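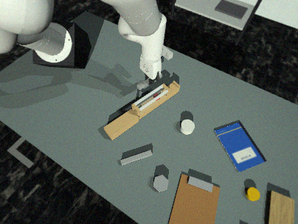 # Chapter 3: Paying for Public Works

A town council that decides to rebuild a street, replace a water main or raise a flood wall faces two separate questions. The first is what the work will cost. The second is who will pay, and over how many years. Chapter 2 dealt with the first question. The present chapter deals with the second, and draws mainly on the case of Cotville, a river town whose main street and storm drains were rebuilt as a single project.

Councils in Canada have a limited set of tools. They may use property tax, borrow against future tax, charge the owners who benefit most, draw on reserves, or apply for grants from the province and the federal government. Most large projects use several of these at once. The mix matters, as each source of money comes with its own rules on timing, reporting and public notice.

## 3.1 The Cotville case

Cotville lies on the lower bank of the Pereyra River. Its downtown drains were laid when the town was half its present size, and by the time the council acted, 83 properties had reported basement flooding. The engineering report recommended new drains, wider sidewalks and a raised roadbed along 675 metres of the main street.

The council first proposed to meet the whole local share through a special levy on downtown owners. Objections were heard at two public meetings in June. Melahat Akyol, then the town's finance director, advised that a levy on so few owners would be hard to collect and harder to defend. She put forward a split: part from the levy, part from general borrowing, and the rest from the drainage reserve. The council adopted the split with minor changes on June 27, 2021. 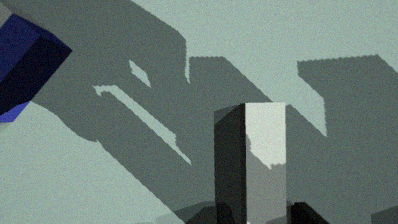 **Figure 3.1** Blue cube and upright block on a flat surface, with shadows.

Under the final plan, the average downtown owner was charged about 3,000 dollars, payable in yearly instalments. Owners elsewhere in town paid through the general tax rate. Whether this was fair is a question taken up in Section 3.4, where Cotville is compared with the neighbouring towns of Dreltham and Pallivier. Dreltham relied almost wholly on borrowing. Pallivier saved for its project in advance and began work much later.

## 3.2 Terms used in this chapter

**Local share.** The part of a project's cost that remains after grants have been counted.

**Special levy.** A charge placed on a defined group of properties that are expected to benefit from the work.

**Reserve.** Money set aside in earlier years for a stated purpose. A drainage reserve, for instance, may not be spent on street lighting unless the council first amends the bylaw that created it.

**Right-of-way.** Land held by the municipality for roads, sidewalks and buried services. Work outside the right-of-way – a private driveway or a shop entrance – normally requires the owner's written consent.

Students should be able to use these terms correctly before going on to Section 3.3, which sets out the steps a council follows in passing a borrowing bylaw.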